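So I finally gave up on sleeping with my phone next to me. I bought a plain old alarm clock in December, and it took me a good 45 minutes to figure out how to set the thing (two buttons, no manual, lots of muttering).

The first week was rough! I kept reaching for a phone that was charging in the kitchen, and then I'd just lie there thinking about groceries. 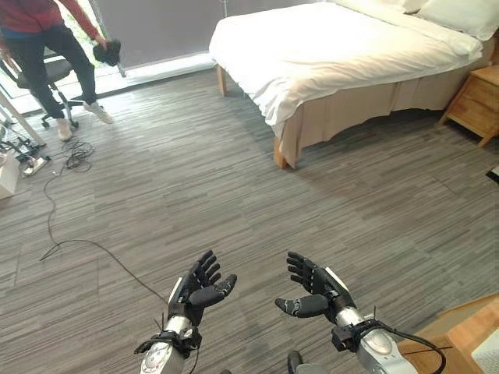 By week two I was reading again, mostly a fat mystery my aunt lent me. I'm on page 94 and I already suspect the dentist. Next up is finding a lamp that doesn't buzz.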